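Progress Report: Two-Arm Handling Cell, Returns and Repack Department
Submitted to: Plulon Operations Fund
Prepared by: Haris Gilani, process engineering, Dravau
Friday, June 21, 2024

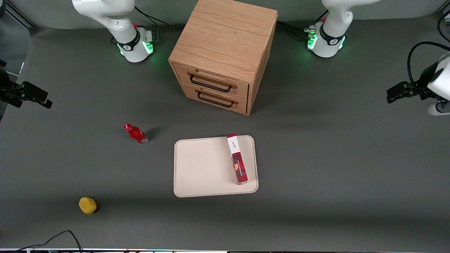 1. Period and status

This report covers the second stage of the grant, from the acceptance of the bench cell to the end of single-shift trials. The cell is installed, guarded and in daily use on first shift. Two of the four work packages are closed. The third, mixed-item sorting, is open and behind plan. The fourth, written job changes for department staff, is on plan but depends on a decision set out in section 7.

Spending is within the approved amount for the stage. The only line over its estimate is gripper finger pads. The overrun was covered from the tooling reserve and no transfer between work packages was made.

2. Work done in the period

The department receives returned household goods in mixed cartons. Staff open each carton, identify the contents, inspect, put small parts and paperwork away, and lay saleable items on a tray for repack. Before the project, all of these steps were done by one person at one bench. The grant application proposed moving the tray step and the put-away step to the cell and leaving opening, identification and inspection with staff. That split has been kept.

The work surface is a flat gray top with both arms mounted along the far side, where they can reach in from either hand without crossing the operator's side. Tray and drawer cabinet positions are taught at the start of a run and checked by a supervisor. We had planned fixed locating blocks for both. These were dropped after the first week of trials, when staff pointed out that the cabinet has to be turned to suit whichever arm is doing the drawer work that day. The cell now finds the cabinet angle before each run.

The drawer cabinet has been the largest single use of engineering time. Pulling a drawer by its bar handle is simple when the cabinet is heavy. Ours is light, and one arm must steady it while the other pulls. The first version of the routine moved the cabinet on the table in most attempts. The current version grips the handle lower and pulls more slowly. It adds time to each cycle but has removed the need for an operator to reset the cabinet between runs.

3. Trial results

Trials were run on 800 items over the period. An item counts as complete when it is placed inside the tray outline, or in the correct drawer with the drawer closed, without an operator touching it.

Boxed goods: 89 percent complete.
Bottles: 84 percent complete.

Soft and uneven items were run as well, but the sample was too small and too varied for a rate we would stand behind. They will be reported at the next stage.

Most failures with boxed goods are placement failures. The box is released in the right area and ends up resting on the tray rim. Repack staff can correct this by hand in a moment, but under the definition above it is a failure and has been recorded as one. The definition should stay as it is. A box on the rim catches on the next tray when trays are stacked, and the repack line has asked us not to pass such trays forward.

Bottle failures have two causes. Bottles lying on their side can roll when the first finger makes contact, and bottles with a wet or dusty label can turn in the grip. Slower closing has reduced the first. The second is a matter for the finger pads. The Melnyk pads supplied with the cell wear smooth within days at our volume. A ribbed pad from Heltico has been fitted to one arm for comparison, and the comparison is not complete.

4. Changes to the work of department staff

There are 16 people in the department across both shifts. No position was removed in the period and none is proposed for removal in the remaining stages. Three things have changed in practice for first shift.

Bench work is now mostly inspection. Staff who used to alternate between inspection and put-away do inspection for long stretches. In the staff interviews, several people said that this was more tiring on the eyes and less tiring on the shoulders. Two said they missed the put-away work as a break. In response, the supervisor has set a rotation between inspection, carton opening and cell attendance. The rotation was changed twice in its first two weeks and has been stable since then.

Cell attendance is a new task. The attendant loads the surface, starts the run, clears stopped runs and writes the cause in the log. It needs training but no programming. Seven people have completed the training and are signed off to attend alone. The original plan named two attendants per shift. The supervisor widened this after both named attendants were absent on the same day and the cell stood idle until the afternoon.

Pace is the third change, and the one staff raise most. The cell works at a steady rate, and inspected goods pile up in front of it when a full bench team is working. For the first part of the trials, people slowed down to match it. This was not intended and was not an instruction. A buffer rack has been put between the benches and the cell so that inspection can run at its own rate, and overflow goes to manual put-away as before. Manual put-away therefore remains a regular task, and the job descriptions will need to say so.

Second shift has not yet worked with the cell. Its staff have asked for the same training before the cell runs in their hours, and this has been agreed.

5. Safety

No injuries and no near misses were reported. There were unplanned stops, nearly all caused by an operator reaching across the guard line to straighten an item. Each arm has its own red button at the base, on the far side of the surface. These are not within reach of a seated attendant, so a separate stop was fitted at the operator's side before trials began. Training now includes a stop drill at the beginning of each attendant's first three sessions.

Cable routing was revised after the acceptance inspection. The main bundles run behind the arm bases. The inspector also noted loose cable on the table surface at the operator's side, and this item is still open. A clip rail has been ordered.

6. Problems and delays

Mixed-item sorting is four weeks behind. The cell handles one known item type at a time at close to the rates above. With several types on the surface together, it picks acceptably but chooses a poor order, and it will sometimes place a large box in the tray in a way that leaves no useful space for what follows. The order of picking was treated as a minor task in the work plan. It needed its own line and did not have one.

Small round goods are a related difficulty. They are easy to grip and hard to leave in place, particularly on a flat tray. A tray insert is being tried.

The log kept by attendants was not useful at first. Causes were written as free text, and the same fault appeared under several names. The attendants proposed a short fixed list with one free line. This has been in use since the beginning of June, and the entries can now be sorted without rereading each one. Entries from before that date have been kept but are not used in section 3 beyond the simple complete or not complete result.

Maintenance support is thin. One technician on site is trained to recalibrate the arms. When that technician is on leave, recalibration waits. We have asked the supplier for a second training place and have a quote.

7. Decisions requested

7.1 Approval to extend work package three by four weeks, with no additional funds. The added time would go to picking order and the tray insert.

7.2 Approval to spend the remaining training allowance on a second maintenance technician instead of the visitor day described in the application.

7.3 Guidance on pay grading for cell attendance. The application assumed that attendance would sit within the existing bench grade. Staff representatives have asked for it to be graded separately, given the added responsibility for stops and logging. Site management has not taken a position. Job descriptions under work package four cannot be finished until this is settled, and attendants should not be asked to sign the current draft in the meantime.

8. Plan for the next stage

Complete the finger pad comparison and fit one pad type to both arms.
Close the open cable item and arrange reinspection.
Train second shift attendants, then begin second shift running with an engineer present.
Run the mixed-item trials with the revised picking order.
Repeat the staff interviews using the same questions, with second shift included.
Issue revised job descriptions, subject to 7.3.

Trial records, the attendant log and the interview notes are held by process engineering and can be sent on request. Names have been removed from the interview notes at the request of staff. The spending statement follows under separate cover from site accounts.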